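Pedido n.º 3654 — Biografia do autor cortada na página do livro
Estado: em aberto
Produto: Durik, área de editoras
Aberto por: Edições Umuta

Bom dia. Peço desculpa pelo meu português, que não é a minha primeira língua. Vou tentar explicar com cuidado.

Publicamos em novembro um romance na nossa loja, que usa a ficha de autor do Durik. A biografia tem 219 palavras e no editor aparece completa. Na página pública do livro, o texto pára a meio de uma frase, logo depois de "vive com a família em". O nome da cidade não aparece, nem o parágrafo seguinte, onde estão os dois prémios do autor.

O que já experimentei:
— Guardar de novo a ficha, sem mudar nada. Ficou igual.
— Colar o texto primeiro no bloco de notas e depois no campo da biografia. Ficou igual.
— Retirar o itálico dos títulos dos romances anteriores. O corte mudou de lugar: passou para três palavras mais à frente.
— Abrir a página em outro computador e no telemóvel. Ficou igual nos dois.
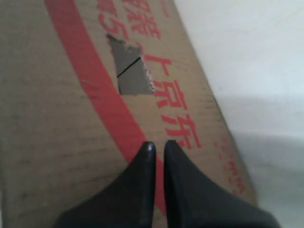

O limite que a ajuda indica para este campo é de 2000 caracteres, com espaços. A biografia está abaixo disso, contei duas vezes. Mas penso que o sistema conta também as marcas do itálico, por causa do terceiro teste.

Resposta do suporte, 10h40
Obrigado pelos testes. Confirmamos o corte na página pública. Pode dizer-nos se a ficha foi criada à mão ou importada do catálogo Trarkitum?

Resposta do cliente, 11h15
Foi importada. Os outros autores da coleção Hovland também foram importados, e num deles encontrei agora o mesmo problema: falta o fim da frase sobre as traduções. As fichas feitas à mão estão boas.

Resposta do suporte, 14h05
A importação traz códigos escondidos em cada letra com acento, e eles entram na contagem. Sugerimos apagar a ficha importada e criar outra à mão, com o mesmo ISBN.

Resposta do cliente, 15h30
Criei a ficha nova e a biografia aparece agora inteira. Porém, o livro ficou ligado às duas fichas e o nome do autor aparece repetido debaixo do título. Não consigo apagar a antiga, o botão está cinzento. Podem retirá-la do vosso lado? Para a segunda ficha prefiro esperar pela vossa resposta.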